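December 10, 2003

Quest testing, Skiltthorpe chapter, build 233. Started late, Abdelghani had the server down for the map swap.

Ran the ferry quest start to finish on a fresh character. Talk to the boatman in Skiltthorpe, he wants the lamp oil, go up to the mill, back down. Fine so far. Then he is supposed to take the oil and give you the Vuvora key. He takes the oil. No key. Tried again with one free slot in the pack, got the key. So its the full pack check, it runs after the oil is removed and the slot isn't counted as free yet. Logged as 1417.

Workaround for anyone testing tonight: drop the bread before you talk to him.

Chraibi caves. Level 13 character, leather armor, no food. Died at the second ladder, twice. Level 27, same kit, walked through and hardly got hit. Gap is too big. Yasmine wants the spiders on the lower floor slowed down, I would sooner move two of them off the ladder. Try both, hers first as it's one number in the table.

Also the sign at the cave mouth still says Fesby is north. Fesby is west now. Fix in the text file AND in the old monk's dialog, he says north too.
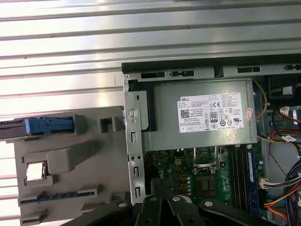 Tower open, Dell label on the power supply.

Vuvora door: key works from the south side only. From the north you get "nothing intresting happens" and you are stuck inside till you log out. Logging out puts you back at Skiltthorpe dock with the quest step unchanged so at least nothing is lost. Not logged yet, want to see if it does the same with the map from February. Ask Abdelghani where the old maps went.

Yasmine played the last part without the walkthrough. Missed the lever behind the barrels completely, went back to the monk three times, he just repeats the hint about the tide. Needs a second line after you've been in the cellar once. Something like "did you look behind the barrels". Less blunt than that.

Reward at the end feels thin for the walking. Leave till the caves are settled.

To do:
pack check (1417)
spiders, her way then mine
Fesby sign + monk
door from north, log it
second hint line
re-run ferry with full pack and the lamp alredy lit, haven't tried that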